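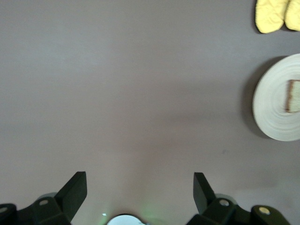 Wrist camera only: how to report success on bread pick-up?
Posted by kermani_lab, 2023-04-26

We train a policy on 3410 teleoperated episodes, wrist view only. The task is to grip a slice of bread lying on a ribbed white plate. Over 70 trials the rate depends on where the plate sits when the arm starts. Should start positions be pooled or reported separately?

Mackenzie Gosselin
Separately. Bin by plate position in the first image, then give successes and trials per bin. A plate at the right edge of the view and one at the left, with the slice near a fingertip, are different starting conditions. Pool afterwards if you must.
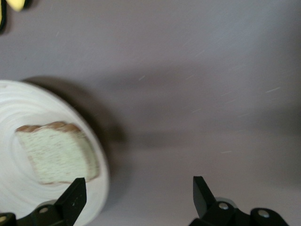
Guvance
Agree on the bins, but 70 trials won't fill many of them. We had 34 per bin at Medodstead and the intervals were still wide. Use Wilson, and fix the bins before you run.

clanetti2
just add more episodes, we got by with 1818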